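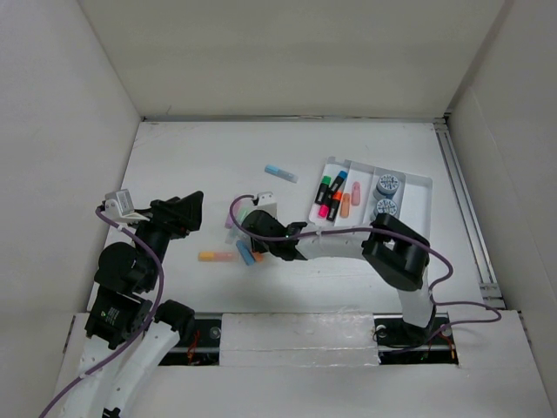 3 min read

Progress Report to the Odera Fund: Dorotis Campaign Setting and Rulebook

Prepared by Hamisi Mfaume, Project Lead
Reporting period ending July

1. Status

The Dorotis project remains within its approved scope. The core rulebook is complete in second draft, the regional gazetteer is in first draft, and the introductory adventure, The Skusitz Stair, has entered external playtesting. One deliverable, the bestiary, is behind the schedule set out in the funding agreement. A revised plan is given in section 4.

2. Work completed

The rulebook now stands at 247 pages in unformatted manuscript. The chapter on travel and wilderness exploration has been rewritten following comments from the first playtest groups, who found that overland journeys consumed a disproportionate share of each session. Under the revised rules a journey is resolved by the watch, with one navigation check per watch and a single supply roll at nightfall. The former hourly procedure has been retained as an optional rule for groups that favour detailed record keeping.

Character creation has been shortened. Players select a homeland, a trade and an obligation, and the obligation replaces the alignment system used in the pilot edition. Magic has not been altered, apart from corrections to spell durations.

The gazetteer covers the river provinces, the salt coast and the free city of Orach. Orach has received the most attention, as it is the starting location for the introductory adventure. Its guild entries, harbour district and calendar of civic observances are complete. The northern provinces exist in outline only.

3. Playtesting

Three groups are running The Skusitz Stair under the supervision of Emmanuel Langat. Two have finished the upper levels and one has reached the flooded archive. Session reports are submitted on a standard form, and to date 2,666 individual comments have been entered in the project log.

The principal findings are as follows.

The opening negotiation with the toll keepers is well received, although groups without a persuasive character have had difficulty proceeding. A second route has been added through the old cistern.

Combat at low levels is considered fair. The bell wardens on the second landing were the exception, and their armour value has been reduced.

Maps of the lower levels were judged hard to read at the table. The cartographer has been asked to enlarge the room numbers and to remove the hatching from solid rock.

4. Variance from schedule

The bestiary was due for first draft in this period and has not been delivered. The writer originally engaged withdrew for family reasons, and recruitment of a replacement took longer than anticipated. Creature statistics required by the introductory adventure have been prepared in-house - these will be carried over to the finished bestiary without change. The remaining entries are now under contract, and a first draft is expected within the next reporting period.

5. Expenditure

Spending on writing is below budget owing to the vacancy noted above. Spending on cartography is slightly over, reflecting the revisions to the lower level maps. The project does not seek additional funds, but requests approval to transfer the unspent portion of the writing allocation to editing and indexing.

6. Next period

Work will centre on the bestiary, the northern provinces and a full copy edit of the rulebook. Mr. Langat will circulate the consolidated playtest findings to the Fund once the remaining groups have completed the lower levels.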